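Reading Aloud in November

I finished the Kravets book last night, the one with the ferryman on the cover. It's called Koter and it's a novel in verse, 72 short poems, meant for kids of nine or ten. My son is seven, so we were a little early with it. We read two poems a night, three if he had brushed his teeth without being told.

The story is simple. A boy named Koter lives with his grandfather on a river. The bridge is going to be built, and once it is, people won't need the ferry. The grandfather doesn't talk about this. The boy talks about it all the time. Most of the poems are the boy asking things and the old man answering a different question.

I picked it up because Jacinto Aguirre had it on the front table at the library with a card that said "good out loud." He is usually right about that. Poems in kids' books often look fine on the page and then trip you up when you say them. These don't. The lines are short and the words are plain, and Kravets puts the line breaks where you would take a breath anyway.
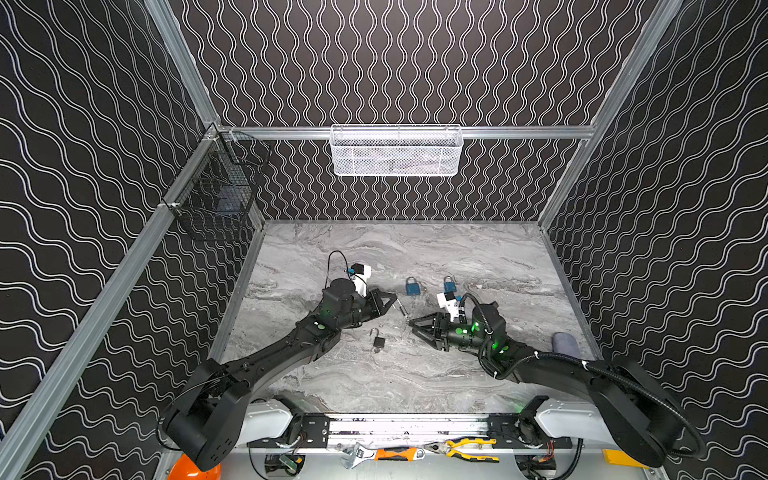
My son's favorite was poem 12, where the rope gets wet and freezes overnight and they have to beat it with a stick. He asked for it four nights in a row. I don't know why that one. It has no joke in it and not much happens. He liked saying the word "hawser," which he had never heard before, and he used it at dinner about his shoelaces.

I liked the middle section less. There are nine or ten poems about a school play that could have been cut. The boy goes off to town, the grandfather drops out of the book, and the voice gets more ordinary. We both got restless. One night I skipped two of them and he noticed, so I had to go back.

The last part makes up for it. The bridge opens and the grandfather walks across it, there and back, and then goes home and has soup. The poem is eleven lines long. I read it twice and went downstairs.

A few people asked after my last post what else we've been reading, so I'll put down the other two from this fall.

Lutex is a picture book about a moth, by Nicanor Valdovinos. The text is all couplets. The rhymes are good but the rhythm wobbles, and I had to practice a couple of pages before I could get through them. The art is mostly dark blue with a small yellow shape on each page, and a younger kid would enjoy finding it. Mine was done in five minutes and wanted to know what moths eat. The note at the back only says that some adult moths don't eat at all, which upset him.

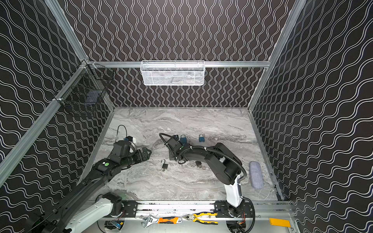 The other one was an old anthology, Vaseo and Other Rhymes, which I got for 50 cents at the library sale. It's missing the back cover. Half of it is skipping rhymes and counting-out rhymes, and those have held up very well. The other half is poems about being good, and those haven't. I wouldn't go looking for a copy, but if you see one cheap, the first 60 pages are worth having.

Next up is a book of riddles in verse that my sister mailed us. I've looked ahead and I can't solve most of them. After that I'd like to try a long narrative poem, something over 3000 lines, in small pieces through the winter. If you've done that with a second grader and got to the end, leave a comment and tell me which one. I'd rather it didn't have a shipwreck in it. We've had enough boats for now.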